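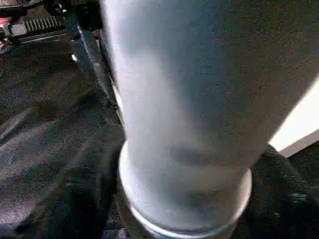 # Left arm faults out while holding a stool crossbar

Two arms, Zernum controller, folding stool on a covered table.
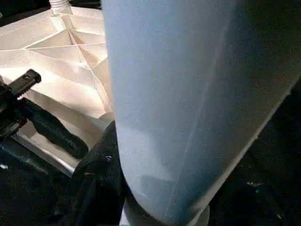 **Orestis Stefanou**

Both arms take the crossbar, then the left one stops with fault 144. The right one keeps pulling for a moment. I have to hit the stop. Cable reseated, same result.
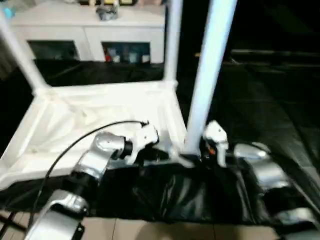 *Both grippers near the thick pole*

**Eda**

144 is overload on mine. The arms are fighting each other through the bar. Lower the grip force on one side (I run 76) and link the stops so one fault halts both. Don't run it again until that's done.
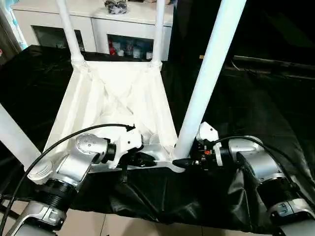 *Both arms at the silver crossbar*

**lusberg51**

had this in October, restart fixed it

**Orestis Stefanou**

Restart did nothing. Stops are linked now, trying the lower force tonight.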